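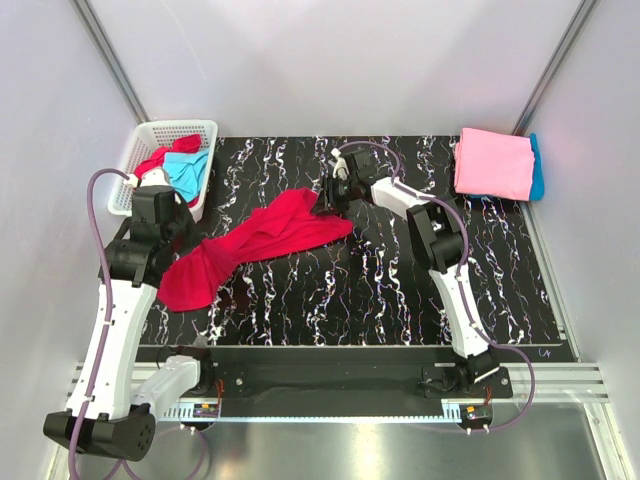

Lallness法律事務所、賃貸住宅の転倒事故に関する相談窓口を7月に開設

Lallness法律事務所は、賃貸住宅やアパートの共用部分で転倒し、けがをした方を対象とする専用の相談窓口を7月に開設します。階段、廊下、駐車場、共同の洗濯室などで起きた事故について、建物の所有者や管理会社に損害賠償を請求できるかどうかを、弁護士が個別に検討します。

受付は本部のあるPlulcombeと、Flultutdaleの支所の2か所で行います。初回の相談は無料です。窓口には弁護士4名が交代で入り、平日は午後6時まで受け付けます。電話での相談にも対応します。

当事務所が過去12か月に受けた人身事故の相談は約915件でした。このなかには、手すりの破損や照明の故障を以前から管理会社に伝えていたのに、修理されないまま事故に至ったという相談が含まれています。所有者側が危険を知っていたか、知り得たかは、責任の有無を判断するうえで重要な点になります。借主自身の不注意が認められた場合でも、請求がすべて否定されるとは限らず、過失の割合に応じて賠償額が減額されることがあります。

相談の際は、次のものをお持ちください。そろっていない場合も相談は可能です。

・賃貸借契約書の写し
・事故現場とけがの写真
・診断書、治療費の領収書
・管理会社とやり取りしたメールや書面

請求には期限があり、時間がたつと現場が修繕されて証拠が残らないこともあります。保険会社から示談書が届いている方は、署名の前にご連絡ください。

なお、勤務中の事故は労災の手続きが関係するため、提携先のCárdenas法律事務所と共同で対応します。

本件に関するお問い合わせ
Lallness法律事務所 広報担当(Plulcombe本部)

本リリースは一般的な情報の提供を目的としたもので、個別の事案に対する法的助言ではありません。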